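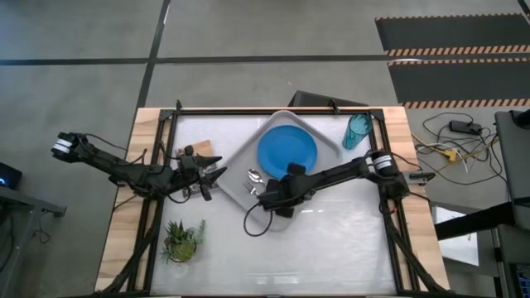 Otis Okafor has been putting down floors for most of his life, and he still gets excited about a knot. I met him at the Drusach mill in April, where he's redoing the old loading hall, and I'd barely gotten my coat off before he was on about grain (I loved it). Pale boards are his favorite. "People want everything dark," he told me. "Give me light wood with the brown grain showing, like the strips on the sides of that worktable, and let me see the joints!" He fills a joint only if a heel could catch in it.

The mill went up in 1849 and the hall still has plenty of its first boards. Otis has pulled around 400 so far and numbered each one in chalk. "Board 131 had a kid's initials under it," he said. "I put it right back where it was."

I asked what he'd do with my own squeaky hallway. He laughed, then asked me 3 questions about the crawl space, and I couldn't answer any of them. "Go look," he said. "Then call me. Not during lunch."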